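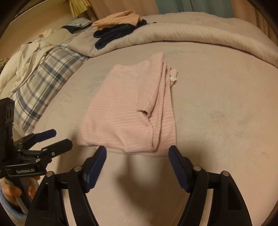

Folding by demonstration, week two

10/09/2024

The folding policy got better this week and I want to write down why before I forget.

We had 100 demonstrations of shirt folding, all recorded with the hand-held grippers. The first policy trained on them finished 5 folds out of 90 tries. It reached for the hem fine, then closed too early and came up with only the top layer of cloth.

Dwayne Castellanos thought the problem was timing. The wrist view and the finger width were logged on separate clocks, and the width ran 3 video frames ahead. I shifted it back and retrained on the same data with nothing else changed. Now it finishes 41 out of 90.

Most of the failures left are sleeves. If a sleeve is folded across the body, the policy sometimes grabs the cuff when it should take the hem. Stripes don't seem to help or hurt.

I also tried dropping the slowest demonstrations, which made things worse. I put them back.

Next I'll run the same checkpoint on the Skallico set, which has towels and pants in it. The clock fix is in the Drerkier loader if you use that one. Old recordings need to be converted again.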